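Tudenell slatted bench top, 116 cm, aluminium. Bought with my own money, used most weekends since May.

I pull apart old desktop computers for fun and then put them back together for people who need one. For years I did it on the dining table with a towel underneath, and then on a melamine desk that ended up with a groove in it from every case I'd ever dragged across. So when I say I love this bench top, please take into account what I was coming from. But I do love it!

It's a flat deck of long aluminium slats with narrow grooves running between them, edged with a rail, and you put it on whatever frame or trestles you've got. Mine sits on the old desk's legs. It cost me $500 with the rail kit, and I dithered over that for a good two months before ordering. 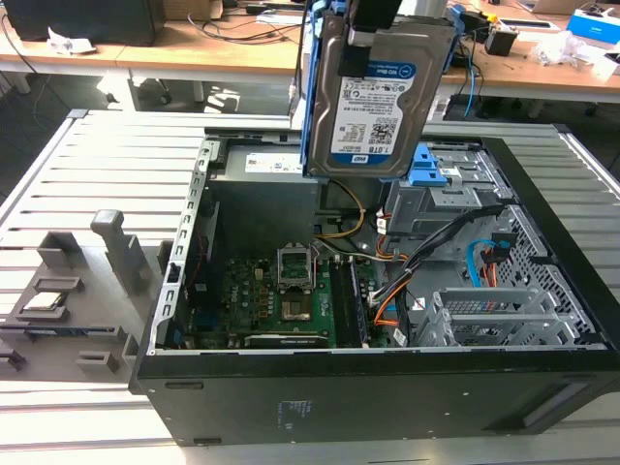
Desktop towers are awkward things to work on. They want to be on their side, they're heavier at one end than the other, and half of them have little feet or lips that stop them sitting flat. I wanted a surface that would let me lay one down and leave it there without it creeping towards me each time I leaned on a stiff connector. The black Dell on the bench at the moment is a good test, with its side panel off, the CPU socket open and the 1 TB WD Blue coming in and out in its blue caddy. That's a job where you don't want the case shifting, particularly with socket pins showing. On the slats it stays where I set it down. I can still slide it when I mean to, and the sliding is smooth enough that I've stopped lifting towers to turn them around (my back is very pleased).

The grooves were the part I had doubts about. I pictured every screw I own vanishing down them. In practice a normal case screw sits across the gap or drops in just far enough that you can see it and flick it out with a fingertip. The tiny M2 ones do go in deeper, and for those I keep a magnet on a stick nearby. The upside is that nothing rolls. On the melamine desk a screw could travel the full width and off the edge before I'd turned my head, and then I'd be under there with a torch.

I also like the colour more than I expected to. It's a plain soft grey, and dark parts show up against it beautifully. So do cables. With a case full of yellow, orange and black leads going every which way, it's restful to have something quiet around it.

One warning about metal and electronics. It's a conductive surface, so don't power up a bare motherboard on it. I do all my work unplugged with the board in its case, and if I need to test one on its own it goes on a sheet of cardboard. My anti-static strap clips to the edge rail and has stayed put so far.
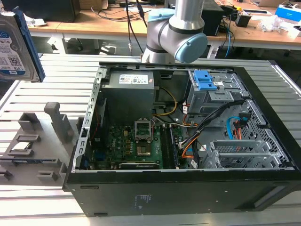
## Holders and other bits

The thing that tipped me from "nice bench" to "where has this been" was how well it takes accessories. I started with printed holders. If you have a printer, or a friend with one, you can knock up a flat board with slots and raised pockets on it and park it at the left of the case, so each part has a spot while the rest of the machine is in pieces. Tall narrow slots suit things that stand on edge, and a low square pocket suits small blocky bits you'd otherwise be hunting for.

I've also tried the Droltodura parts tray, which is fine but shallow. It looks the part and it's easy to wipe out, only I kept knocking it with my elbow and spreading washers across the slats. If you want to buy something ready made, get the deeper Widudmont one. It's uglier and much heavier, and I haven't tipped it over yet.

My one request to Tudenell would be a printed sheet with the groove spacing on it. I had to measure it myself before I could design anything, and my first holder came out a whisker too wide.

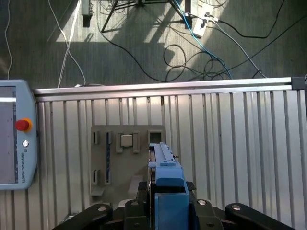
## Putting it together

Allow an afternoon. The slats arrive loose, the rails arrive in a separate tube, and the instructions are five steps of drawings with very little to tell you which way up anything goes. My first go had one slat upside down in the middle, which I didn't notice until I ran my hand across it.

The rail is lovely, bright and straight, and very good for hooking a lamp clamp on to. The dark plastic corner blocks are the weaker bit. They're snug and they've held up fine, but I'd have happily paid a little more for metal ones. Go easy with the hex key there.

Cleaning is simple enough. Old computers are filthy inside and all that fluff has to go somewhere, and where it goes is straight into the grooves. A paintbrush pushed along the length clears them, then the vacuum at the end. I do it after every second machine or so.

I did look at the Kubíček bench mat before buying this, and if you only open up a computer once a year I'd point you to a mat like that. It rolls up, it lives in a drawer, and you won't have to explain a large metal table to anyone in your house. 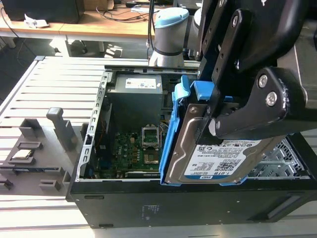 For regular tinkering, though, I'd choose the slats again without thinking twice. Storage swaps, memory upgrades, a full strip down with everything out on the bench, it has been good for all of it, and there's still room at the end for a cup of tea if you're braver than I am.

A few small gripes before I stop gushing. It's cold on the forearms on winter mornings. It rings if you drop a screwdriver on it, which at ten at night sounds like a dropped tray of cutlery. And the finish picks up fine marks fairly quickly, so if you want it to look new forever you'll be disappointed. Mine has a decent crop of scratches already and I've stopped noticing them.

Next on my list is a second rail for the near side, once I've worked out whether it'll get in the way of my elbows.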